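Interior Finishes, Week 11: Reading Surfaces
Notes to go with Tuesday's lecture, May 7, 2024

Hi all. I got through maybe two thirds of my slides because we spent so long on the grout question (good question, Malou, and I'll come back to it), so these notes are longer than usual. Read the part on sheen before the workshop, please. The rest you can get to when you get to it.

Where we left off

Back in April we did color and I kept putting off texture. Well, now it's texture. What I want you to take from this week is that people judge a room by how its surfaces handle light, and they do it before they've noticed a single piece of furniture. Ask someone why a hotel lobby feels expensive and they'll start talking about the sofas. Then swap the sofas in your head and see if the feeling goes away. Usually it doesn't!

Sheen

Sheen is how much light comes back at you in one direction. The paint companies all have their own names for the levels and they don't line up, so a "satin" from one supplier can look like another's "eggshell." Always ask for a brushed-out sample. I mean always. I once signed off on a hallway from a paper chip and the walls came up so shiny you could see every pass of the plasterer's trowel.

The things to remember for the workshop:
Flat and matte finishes hide bumps but mark easily, and rubbing at the mark can leave a shiny patch that's worse than the mark was.
Eggshell and satin are the everyday middle.
Semi-gloss and gloss show everything underneath, so the prep work has to be good and the budget has to allow for it.
Dark colors look shinier than pale ones at the same level. Go down a step if you're painting something very dark.

That last one trips people up every year. Themis, your navy dining room is a case where I'd drop from satin to matte and see what the client says.

Grain and pattern

Wood grain does two jobs. It gives you a direction (your eye runs along it, so boards laid the long way make a room feel longer) and it gives you a scale, since we all sort of know how big a knot ought to be. When the scale is off, something feels wrong even if you can't say what. Printed wood patterns used to be terrible at this. Also look out for repeats: if the same knot turns up every few boards, a client will find it sooner or later, and then it's all they see.

Contrast in the grain matters too. A strong grain is busy, and next to patterned rugs it can get exhausting. A quiet grain in grays and taupes will sit under almost anything, though I'll admit I find a whole house of it a bit sleepy. You may disagree. Velimir did, loudly, and made a decent argument about small apartments.

Junctions

This is the bit I care about most and ran out of time for. Wherever two materials meet, you have to decide what happens at the line. The choices are a plain butt joint, a strip or trim, a shadow gap, or an overlap. A butt joint looks the cleanest and forgives the least — wood moves with the seasons and tile doesn't, so leave a gap and fill it with something flexible. Which brings me to Malou's question: no, don't use ordinary grout there. It will crack. Use a color-matched sealant and tell the client it'll need redoing someday.

Case study: the Lolta reading room

We'll look at the Lolta reading room properly next week. Short version: it was built in 1996 with a pale floor and glossy white walls, and readers complained about glare from the first summer. Mateja Halilović's redesign kept the layout and changed almost nothing except the finishes. The walls went down to matte, the floor went darker, and the desks lost their varnish. The complaints stopped. The finishes budget was up to 3000 per bay, which is not a lot, and most of it went into the floor.

For the workshop

Bring two surfaces that you think belong together and one that you think doesn't. Offcuts are fine, and Amra Shehu at Skenel has said she'll let you go through the scrap bins if you email first. Pieces should be at least 15 cm on the short side. We'll look at them by the window and then under the lamps, and you'll write 30 words on each pair. Short is harder than it sounds, so don't leave it for the bus.

Reading: Kovačević handout, the section on floors only. Skip the appendix, it's out of date.

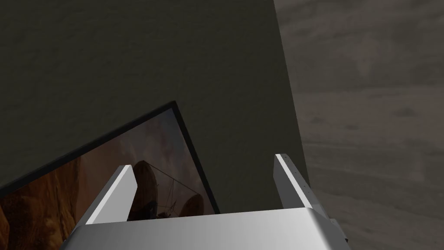
Fig. 1. Dark matte-looking surface beside a low-contrast wood grain.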